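I finally did it. After years of telling everyone that I sleep badly in summer because "that's just how I am," I spent the whole of May changing one thing about my bedroom at a time, and I am now one of those people who gets excited about bedding. Sorry in advance! This is going to be long.

Some background. Our apartment in Pevdale is on the top floor under a flat roof, so by evening the bedroom holds on to every bit of heat the day threw at it. My plan for years was a loud fan, pointed at my face, all night. I woke up with a dry throat and a stiff neck and called it sleeping.

What got me going was a talk at the Flevton library by Sze-wing Su, who grew up in a hot, sticky city and has plenty to say about how people stayed comfortable at night before they had air conditioning. She talked for an hour without slides and I filled four pages of my notebook. Most of it was so simple that I was a little embarrassed. Shut the windows and curtains in the morning, before the sun gets around to your side. Open everything late, when the outside air is finally cooler than the inside air. Put the fan in the window blowing OUT and open another window across the apartment, so the cool air gets pulled through the rooms.

The fan thing alone was worth the bus ride. I had been stirring hot air around for years! The first night I tried it, I could feel a breeze coming down the hall from the kitchen, and I went and stood in it in my pajamas like a kid at an open fridge.

Curtains came next. I bought the cheap kind with a pale backing and hung them on the old rod, which promptly came out of the wall (Dušan Jurčo from downstairs lent me his drill, and then his level, after he saw how I'd done the first bracket). They've stayed up ever since. I was worried the room would feel like a cave, but I've come to love walking into it in the afternoon when the street is blazing. It's dim and quiet and smells like clean laundry.

Then the bed itself, which I'd never given any thought. I had a thick foam topper that I loved in winter and that was basically a heating pad by June. It's rolled up on top of the closet now and takes up a ridiculous amount of room. I also pulled the bed 3 inches away from the wall so air could get down the side, and I cleared out the boxes underneath, where I found a sandal I'd given up on.

And sheets! I used to buy whatever had the biggest thread count on the package. One set said 800, and it was lovely and smooth and I sweated right through it. A looser, plainer weave feels so much better on a hot night. It wrinkles if you look at it funny, and I have decided I don't care. I don't iron anything that I'm going to be asleep on.

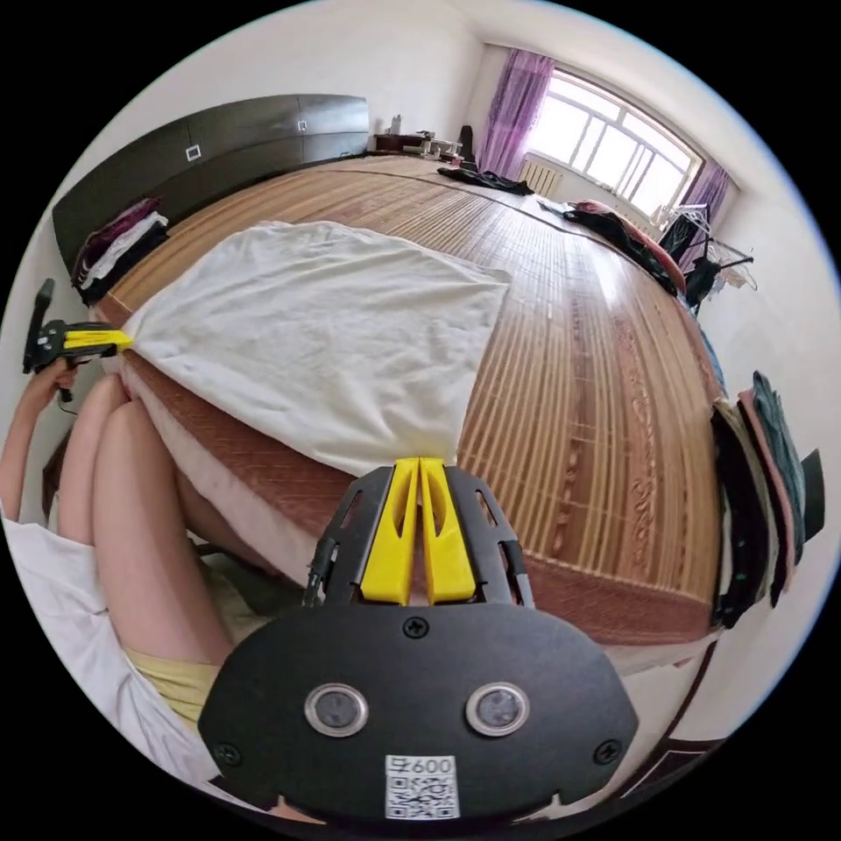
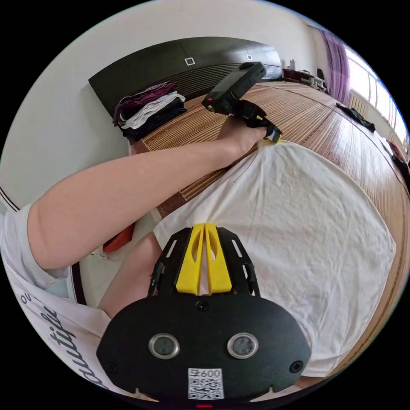 The other big change was washing things more often. In hot weather I swap the sheets twice as much as I used to, and I go easy on the detergent, and I skip fabric softener completely. Softener leaves a coating that makes cotton feel slick and keeps it from soaking up moisture the way it should. Give it a few washes without and the difference is wonderful.

Things I tried and dropped: the frozen water bottle wrapped in a towel (nice for ten minutes, then a damp towel), the cold shower right before bed (I was wide awake until one), and sleeping with wet socks on, which I'd rather not discuss.

I still want to sort out the hallway window, which sticks, and I haven't figured out a good way to keep the curtains from flapping when the fan is on high. Clothespins sort of work. If you have a better trick, please leave it in the comments, because I'm already making a list for next year and the flapping is at the very top of it.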